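The Last Two Bricks

By the time Hedvika Říha came back from lunch, Lieven had already decided he liked the old fingers better, and he had decided it the way he decided most things, quietly and with his sleeves pushed up.

"You haven't run the whole set," she said.

"I've run enough of it to have a feeling."

She was fond of his feelings, having worked beside them at Grandusbridge for 7 years, but Wistel wanted a report by March, and Wistel had paid for a comparison between its own fingers and the pointed black ones everybody in the building had grown up on. A feeling would fill one line of that report, and there were 40 pages to think of. So she pulled up the other chair, set her tea on the windowsill where no elbow could reach it - human or otherwise - and asked him to carry on with the blocks.

It was a child's job, sorting. Blue went with blue, green with green, red with red. Her nephew could do it while singing. The arms had been at it all morning in their careful, slightly offended manner, and she found, as she always did, that she was leaning forward in her seat as if that would help.

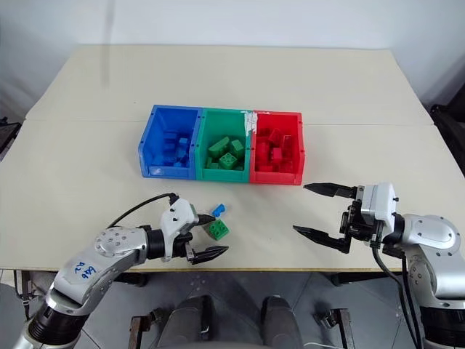

Two pieces still to go, and the left gripper open beside the green brick.

"The green one first," said Lieven. "It's sitting at an angle. Watch what the tips do with a corner."

"And the blue?"

"The blue one's a horrible shape. I'm saving it."

She laughed, and wrote "horrible shape" in the margin of her notebook, meaning to find a better word for it later. Old Mr. Cada, who had taught them both, used to say you learned nothing from a gripper until you handed it something it disliked. He had once spent 3,000 of the department's money on rubber fingers that were beaten by a boiled egg, and he had told the story at every Christmas party afterward with real tenderness.

"If the old ones win," Hedvika said, "you'll have to write that part yourself. I'm not telling Wistel."

"I'll put it kindly."

"You've never put anything kindly in your life, Lieven Koster."

He smiled at that, rested his hand on the desk, and waited until she had her pencil ready.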